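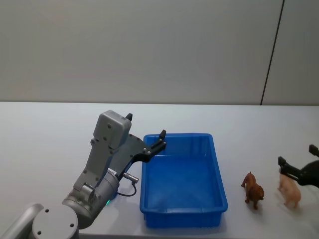 Rereading the Granwood Books as a Person With a Mortgage

2023-03-17

Last updated: 2023-03-17 was a lie the template told, so I've set it by hand. Last updated: same evening, typo in paragraph two.

I was 14 when I first read The Salt Door, book one of the Granwood series, and I thought it was the finest thing ever put on paper. I also thought this about a certain brand of cheese cracker. In December my sister mailed me the old paperbacks in a box that had clearly held a blender, and I've been working my way through them at bedtime, a time of day when I used to read improving nonfiction and fall asleep on page four.

The setup, for anyone who missed it: Tamihana is an orphan (of course) who gets sent to live with a great-aunt at the far end of a tidal island. The great-aunt keeps one room locked. Tamihana is told never to open it and holds out for most of a chapter.
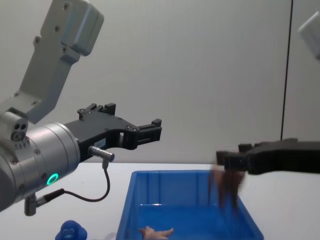

Cyril Haslam

What I had forgotten is how much of the book is about lunch. There is a smugglers' tunnel, a drowned bell and a map with a corner burned off, and every few pages the whole business stops so somebody can unwrap a pork pie. At 14 I skipped these parts. Now I find I'm reading them twice and skimming the tunnel.

Riline, the best friend, has held up beautifully. She is rude to adults, she can row, and she is the only character who ever asks why they don't just tell the police. She never gets a good answer. I remembered her as a minor nuisance who slowed down the plot, and I would like to apologize to her.

The great-aunt is another matter. I'd remembered a villain. She's a tired woman with a leaky roof who has been handed a child with no notice, and when she yells at Tamihana for tracking mud up the stairs I was entirely on her side. Those stairs sound impossible to clean.
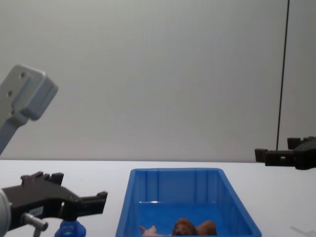
Two arms, one blue bin.

Book two, The Foridine Lamp, is longer and worse. My copy is 405 pages, and the lamp doesn't turn up until well past the middle. Riline gets sent away to school so that Tamihana can be lonely, and the new boy who takes her place mostly explains tides. I'm told the 2000 reissue trimmed him a good deal. Mine is the full-strength version.

I have started book 3 anyway. Riline is back by page nine, rowing, in a terrible mood, and somebody has already packed sandwiches.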